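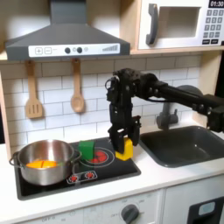 3. Method

Survey on kitchen noise in shared student housing, Suqin Qiu and Lingyun Xia. Sent to 428 residents in the Duan and Lovier buildings, 64 answered. Low, but we ran with it. Questions covered cooking times, fan use, and wether people could hear the kitchen from their beds.

4. Results so far

Late cooking was the top complaint in Duan. In Lovier it was mostly the extractor fan, then doors. Few people had told thier roommates.

To do: redo chart 2, ask Lovier office for the quiet hours rules, fix refs. Draft due 3rd June.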